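Kurel Lacing Notes: README

Reference notes on lacing and tying low-top shoes at home

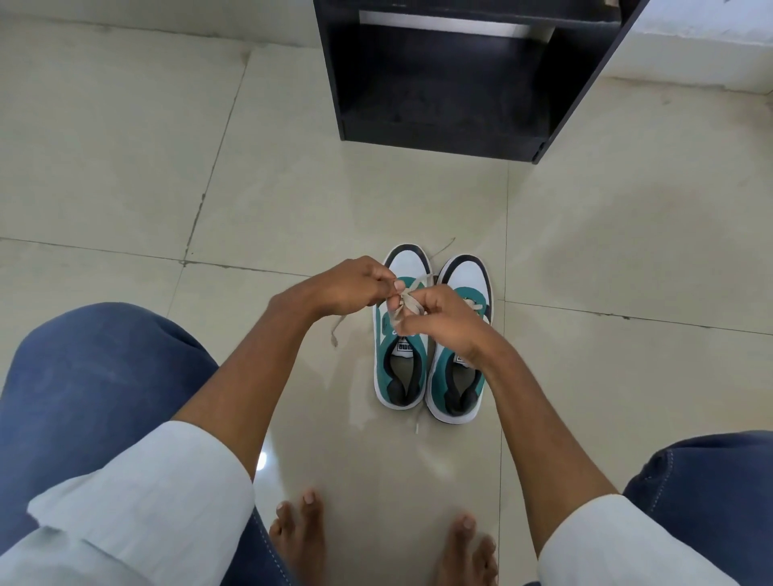
Kurel covers one household task: putting laces into low-top shoes, evening them up and tying them off. The notes are grouped by shoe type, and most entries concern everyday sneakers with a padded collar and a separate tongue. Work is done on a hard floor with the pair side by side, toes pointing away from the person lacing, as with the white, black and teal Puma pair and its beige laces. Keeping the shoes in this position means left and right in the text always match the wearer's left and right.

Contents

The collection has 613 entries in 4 folders:

threading – lace into eyelets, from the toe end upward
evening – pulling slack through until both free ends match
tying – starting knot, loops, finished bow
undoing – loosening, unpicking, removing the lace

Each entry has a short text file with the fields listed below. Entries that cover a full change of laces are split between threading and tying and share an entry number.

Fields

shoe_type: low-top, high-top, boot
lace_color: plain color word, no brand shades
lace_shape: flat, round, unknown
surface: tile, wood, carpet, mat
shoe_worn: yes or no
knot: none, bow, double bow, other

Use "unknown" for lace_shape if the lace is pulled too tight or twisted to judge. Do not guess from the shoe model.

Terms

"Free end" means any length of lace past the last eyelet. "Tip" is the stiffened end only. "Loop" is a fold of lace held between the fingers, whether or not it ends up in a bow. Earlier versions used "tail" for both free end and tip, and 3 entries in undoing still do.

Naming

Files follow folder_number_shoe, for example tying_0412_left. Pairs use the word "pair" in place of the side.

Known gaps

Boots are thinly covered. Elastic and toggle laces are left out. The Culterska set, added in March, records surface only as "hard" – tile and wood cannot be told apart there.

Changes

Version 2: evening split from threading; knot field added.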